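HOSP 12 Kitchen Practices, Week 4 handout
Racking and drying plates

Bring this to the prac, I won't be reprinting. Covers the wooden peg rack only, the wire ones are week 5.

Why bother with a rack: air on both faces, no towel, no lint. Stacked plates trap water under the rim. You all know the smell.

Dark wood rack and coloured plates, one with three in, one with nothing in it, one with two in and the blue one out of it: 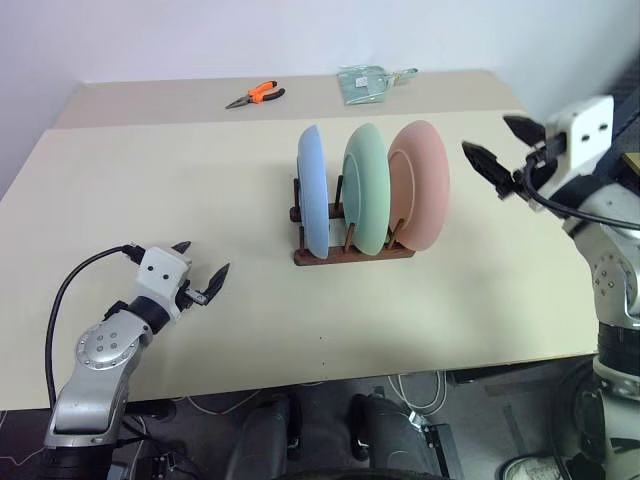
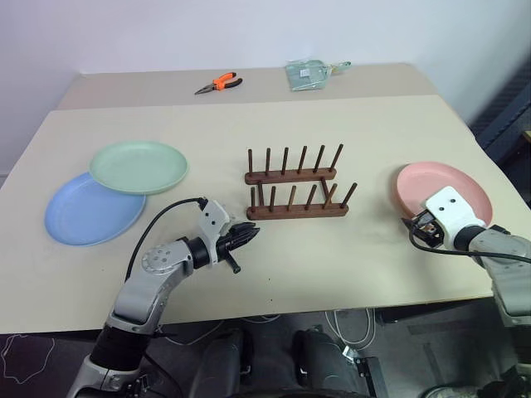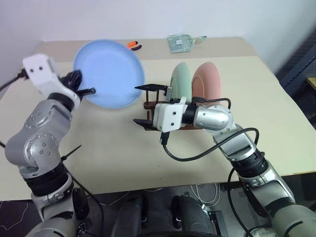
Régis Masson wanted to know why we don't just towel them off and put them away, given that it's faster and every café he's worked in does it. Fair point. Faster yes, until the towel is on its tenth plate. Then you're moving whatever was on plate one. Towel is fine for a single plate you need right now, fresh towel, done.

Method
- Scrape, wash, rinse hot. Let it drip over the sink, count of five.
- Hold by the rim. Thumb off the eating surface.
- Lower straight down between the pegs. Don't drag it along the dowels, wood marks plastic over time and vice versa.
- One plate per slot. Two in a slot touch and stay wet where they touch.
- Faces all the same way. Makes unloading quicker and you spot a dirty one.
- Leave 40 minutes minimum, longer if its humid. Check the rim and the foot before putting away.

Plates waiting their turn can lie flat on the bench, overlapping is OK for a minute or two. Not wet and not overnight.

Care of the rack
Wood swells. Never soak it, never the dishwasher. Wipe the base bars after each use, stand it on end to dry. Food-grade mineral oil once a term, the 500 mL bottle is in the cupboard beside the sink. Wobbly peg = tell me, don't glue it yourself. Black spots at the foot of a peg = out of service.

Keep the rest of the bench clear of tools. Pliers, dustpans etc. don't belong on the same surfce as clean plates, even at the back. Marks off in the prac assessment for this, every year someone loses them.

Suppliers if you're costing a rack for assignment 2: Sotero, Andik. Get a quote in writing. Colour of the plates doesn't matter for costing.

Reading: handout from week 3 on rinse temperatures, again. Assignment 2 due end of November, 435 words max, table not counted.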